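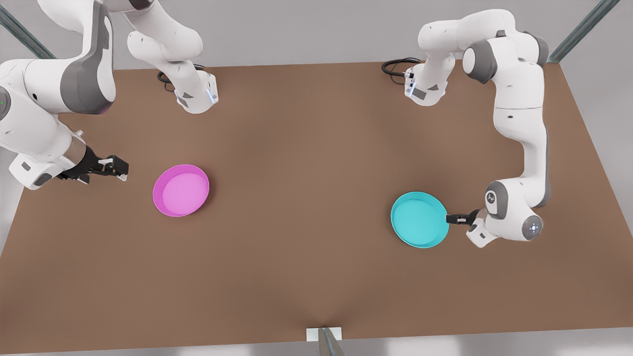 Figure 1. Bowl and pan on a brown tabletop (computer rendering).

Leftover rice in two shared kitchens at Tretthorpe
Project report, Household Studies, Hindberg College
Submitted Sat 1 December

1. Introduction

In the student house at Tretthorpe many of us cook rice almost every day. It is cheap, it fills the stomach and it can be eaten with nearly anything. But it is also the food which I most often see in the bin. When I moved in, I was surprised by this, as in my family the rice from the evening was always fried the next morning.

My project asks a simple question: can a measuring cup and a short notice on the wall reduce the amount of cooked rice that is thrown away? I have not found an earlier project at our college on the same question, although a report from last year looked at bread and was a help to me when I planned the method.

2. Method

I used the two kitchens on the ground floor, which I call Kitchen A and Kitchen B. They have the same cooker and the same size of fridge. The study lasted 3 weeks. In the first week nothing was changed, and I only weighed what was left. In the second and third weeks Kitchen A received a cup with a line drawn at 70 g of dry rice, which I took as one portion, and a notice which explained how to use it. Kitchen B received nothing.

In both kitchens I placed a box with a lid beside the bin and asked everybody to put unwanted rice there. Each evening I weighed the box on a Sidix kitchen scale and wrote the result in a notebook. The empty box was weighed first, so its weight could be taken away. To make the comparison more fair, I bought the rice for both kitchens myself. It was the Wiriya long grain, which the shop next to the bus station sells in large bags.

I told the residents that the study was about food, and they agreed to take part. I did not write down who threw away what — this was a condition from the residents and I think it was a good one.

3. Results

In the first week the box in Kitchen A held 900 g of cooked rice in total. Kitchen B was a little lower. In the second week the amount in Kitchen A fell clearly, and on several evenings the box was empty. In the third week it went up again, but it did not reach the level of the first week. In Kitchen B I saw no clear change from one week to the next.

The cup was used most by people who cooked alone. When a group cooked together, they usually poured from the bag and judged by eye. One resident told me that it felt impolite to measure when guests were coming, and that too much rice is better than too little. Two others said that they would like a larger cup with several lines on it.

4. Discussion

The result suggests that the cup helped, at least at the beginning. Why the amount went up again I cannot say with certainty. The notice had fallen down during the weekend and I put it back only on Tuesday, so this may be one part of the reason. Also there was a birthday dinner in Kitchen A in the third week, and after this dinner the box was very full.

There are some weak points in my work. The study was short and the kitchens were few. The rice was free, and people may be less careful with food they did not pay for. Some rice surely went into the normal bin, mostly late at night. Wet rice is also heavier than dry rice, so the same number of spoons can give a different weight, depending on who cooked it. I should have noted the cooking method, and I did not think of it until the second week.

I also believe that the size of the dishes matters. Our kitchens have mostly large pans, and a small portion looks lost in them, so one adds more. A next project could give one kitchen smaller pans and leave the other as it is.

5. What happens with the cup

Kitchen A has asked to keep the cup. I have made a second one for Kitchen B, with lines for one, two and four portions, and it now hangs on the hook beside the cooker. The notebook with all daily weights is attached to the printed copy of this report.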